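Silport opens a repair and reuse counter for old desktop computers

16 July 2022

Hi, I'm Unnur Mikkelsen, and I run Silport. Starting this month we're taking in old desktop towers at our shop on Classka Street – the big heavy ones that have been sitting under your desk or out in the garage since you got a laptop. Bring yours in and we'll open it up, see what's still good, and either get it going again or save the parts for somebody else's machine.

I've wanted to do this for years! We ran a small trial in June and took in 200 towers, which filled the back hallway and made me pretty unpopular with everyone who needed to get to the coffee maker. Plenty of them only wanted a memory stick or a new drive. Others were past saving as whole computers, but they still had power supplies, drives and cables worth testing.

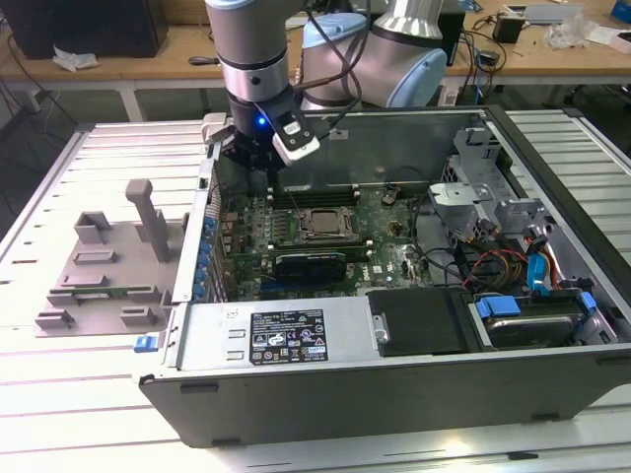
A Dell desktop on its side with the panel off, showing the green motherboard, the power supply and a hard drive on blue rails.

I'm fond of these older cases, I'll admit it. You can get your hands inside them, and a drive on plastic rails is a treat after you've spent a morning fighting with tiny laptop screws. My colleague Gunnlaugur Hjaltadóttir likes them too, and she's the one who wrote our parts list (it's 11 pages long and she's still adding to it).

"People say sorry when they hand over an old computer, like they're giving us trash," Gunnlaugur says. "I'm already wondering what memory it takes."

Our goal is 500 towers by the end of the year, and 300 of those are meant to go back out as working computers. Trivik, the moving company next door, is lending us shelf space so the hallway can be a hallway again.

Drop-off is free. Please copy your files before you come, and leave the monitor at home – we only have room for the towers right now. Power cords are welcome, even the ones you can't match to anything.

Press contact: Unnur Mikkelsen, Silport. Call or stop by the counter and ask for me.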